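4.3 Checking the wrist camera in simulation

Complete this section before you load a grasp policy for the first time, and again after any change to the gripper model or the camera mount file. You need a working Brusik install (section 2) and the Bedberg tabletop world (section 3.4). The physical arm can stay powered off.

1. Open a terminal in the workspace folder and start the simulator:

brusik start --world bedberg --headless no

2. Wait for the line "controller ready". On a first start the meshes are compiled and this can take almost 12 minutes. Later starts are much faster.

3. In a second terminal, start the camera bridge:

brusik bridge wrist --port 3263

If the port is in use, choose another one and enter the same number under bridge_port in talukder.yaml. The planner reads the port from that file only.

4. Send the gripper to its open position:

brusik grip open

5. Open the viewer, select the wrist stream and press Freeze. The stream is drawn with the fingers coming up from the bottom edge of the view. Do not rotate it in the viewer. Rotation there changes the display but not the data sent to the policy, and the two will no longer match. 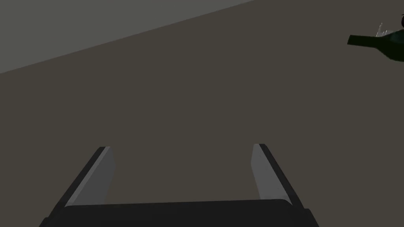
6. Check that both fingertips are inside the view and at close to the same height. A very small difference is normal with the default mount file. If one tip is outside the view, go to 4.5 and reload the mount offsets.

7. Check the gap between the finger pads. It must be clear before you record the background reference. If an object is between the pads, run brusik arm home and repeat from step 4.

8. Record the reference:

brusik ref save --frames 1000

Leave the arm still until the counter stops. The file is written to the refs folder under the name of the world.

Note: Objects near the border of the view do not need to be removed. The segmenter masks the gripper first and then works outward from the gap, and it ignores anything that touches the border by default. To change this, set border_ignore to false.

Note: Clear objects such as drinking glasses give weak edges in the rendered depth. Lollo, the grasp planner, may merge a clear object with whatever is next to it and return one grasp for both. Set min_edge to 2 for worlds that contain glassware. Filipa Esteves keeps a tested set of values in the shared config folder.

Caution: Do not copy a simulated reference to the physical arm. The pads reflect light differently on the real gripper and the mask will be wrong along the inner edge. Record a new reference on the hardware as described in 6.2.

9. Stop the bridge with Ctrl+C, then stop the simulator. Stopping them in the other order leaves a lock file in the workspace - delete bridge.lock by hand if the next start fails.

Section last changed 24 Jul 2024 (Debashish Amarasinghe). Step 8 replaces the old ref_record script, which will be removed in September.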